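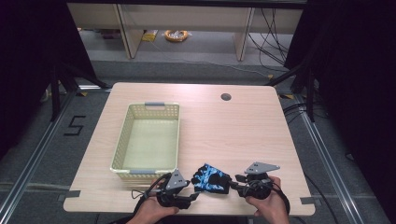

チケット番号 1014
件名:予約確認メールが2通届く(ただし片方は英語)
製品:Clerkden 予約管理
起票者:Snežana Janevski(レンタル工房 Birnix、受付)
起票日:10/07/2023
優先度:中(起票者の希望は「最高」)
状態:解決済み

[起票内容]
工作室の予約を入れたお客様に、確認メールが2通届きます。1通目はいつもの日本語、2通目は英語で、しかも開始時刻が違います。今朝は10時のつもりのお客様と1時のつもりのお客様が同じ部屋の話をしていて、よく聞くと同じ予約の、同じご夫婦でした。仲裁は受付の業務に含まれていないはずです。早めに直してください。

[サポート一次回答]
お問い合わせありがとうございます。以下をお試しください。
・ブラウザのキャッシュを削除する
・一度ログアウトして再度ログインする
・別のブラウザで同じ操作を行う

[起票者]
三つともやりました。メールを送っているのは御社のサーバーだと思うのですが、うちのブラウザのキャッシュがどう関わるのか、後学のために教えていただけると助かります。なお、キャッシュを消したせいで会計ソフトのログインも切れ、パスワードを思い出すのに昼休みを使いました。

[サポート二次対応]
一次回答の件、失礼しました。担当を引き継ぎます。次の情報をください。
(1)2通のメールのヘッダー全文
(2)「設定」→「通知」→「送信ルール」の画面の内容
(3)外部連携の一覧

[起票者]
(1)は添付しました。長いです。読む人に同情します。
(2)送信ルールは「予約確定時」がひとつだけ。有効になっています。
(3)外部連携は Grudex(カレンダー同期)と Paul の二つです。Paul が何なのかは誰も知りません。人の名前かと思い、以前そういうスタッフがいたか店長に聞きましたが、いないそうです。

[サポート二次対応]
ヘッダーを確認しました。1通目は弊社の通常の送信経路です。2通目は経由が異なり、連携アプリ「Paul」の権限で送信されています。Paul は予約リマインダー用の連携アプリで、現在は新規の配布を終了しています。いつ頃から有効になっているか、連携一覧の右端の「承認日」をご確認いただけますか。

[起票者]
承認日は去年の12月です。承認者の欄には私の名前があります。まったく記憶にありません。12月は繁忙期で、画面に出てきた「許可する」はだいたい全部押していたと思います。

ただ、12月から入っていたのなら、なぜ先週まで静かだったのでしょう。

[サポート二次対応]
ご指摘の点を調べました。先週の更新で、連携アプリ向けの通知が「要求時のみ」から「予約確定時に自動」に変わっています。Paul はその通知を受け取るたびに、自前の文面でメールを送ります。言語設定が空欄のときは英語、タイムゾーンが空欄のときは協定世界時になります。日本時間の10時は協定世界時で1時なので、ずれは計算どおりです。

[起票者]
計算どおりで何よりです。お客様には伝えにくいですが。

それと、この更新の案内はどこかに出ていましたか。

[サポート二次対応]
更新履歴のページの「その他の軽微な改善」に含まれていました。

[起票者]
軽微。了解しました。

[サポート二次対応]
対処手順です。順番どおりにお願いします。

1. 「設定」→「外部連携」で Paul の行を開く
2. 「自動通知を受け取る」をオフにして保存する
3. テスト予約を作成し、届くメールが1通であることを確認する
4. 問題がなければ「連携を解除」を押す

先に4を行うと送信待ちのメールが残り、解除後にまとめて送られることがあります。

[起票者]
この注意書きを読む前に4を押しました。

[サポート二次対応]
承知しました。送信待ちの件数を確認します。

[サポート二次対応]
およそ400件ありました。弊社側で送信を停止し、破棄しました。お客様には届いていません。ほとんどは終了済みの予約に対するリマインダーです。

[起票者]
助かりました。終わった予約のリマインダーが、英語で、9時間ずれて届くところは少し見てみたかった気もします。自分の店でなければ。

テスト予約を4回作りました。結果です。
・工作室、午前:日本語1通のみ
・工作室、午後:日本語1通のみ
・撮影ブース、終日:日本語1通のみ
・工作室、キャンセル:日本語のキャンセル通知1通のみ

Grudex のカレンダーにも正しい時刻で入っています。キャンセルした分もちゃんと消えました。

[サポート二次対応]
ご確認ありがとうございます。開発には次の2点を要望として登録しました。
・タイムゾーンが空欄の連携アプリは、店舗の設定を引き継ぐこと
・通知の動作が変わる更新は、管理画面にお知らせを出すこと
対応時期は未定です。このままクローズしてよろしいでしょうか。

[起票者]
はい、閉じてください。例のご夫婦には次回の利用券をお渡ししました。その費用を御社に請求する窓口があれば、そちらは別チケットで起票します。

[システム]
このチケットは解決済みになりました。対応の満足度をお聞かせください。アンケートは英語でお送りしています。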